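Nevulon Handheld Gripper Stations: Working Practice in Pictures
Page maintained by Wálter Carhuamaca. Revised August 12, 2025.

The rules below apply to every two-handed station at the Curnia site. They replace the March sheet. Sessions run no longer than 60 minutes, with a 5-minute break before the operator changes.
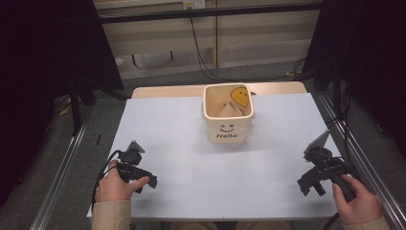
Board station, one gripper per hand. Cables leave each gripper toward the operator's side and stay clear of the bucket.

Items for the task are placed on the board before recording starts. Anything dropped during a take stays where it fell until the take is closed. Operators keep both grippers over the board between takes.

Open the fingers fully at the start of each take and hold them open for the count given on the task card.

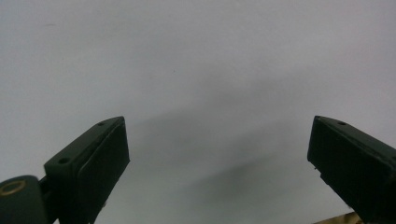 Pads are wiped after every 80 takes and replaced at 370. Log both in the Flimis sheet under the gripper number, left and right separately. A finger with play at the joint is tagged and sent to Aasen for service. Do not tighten it at the station.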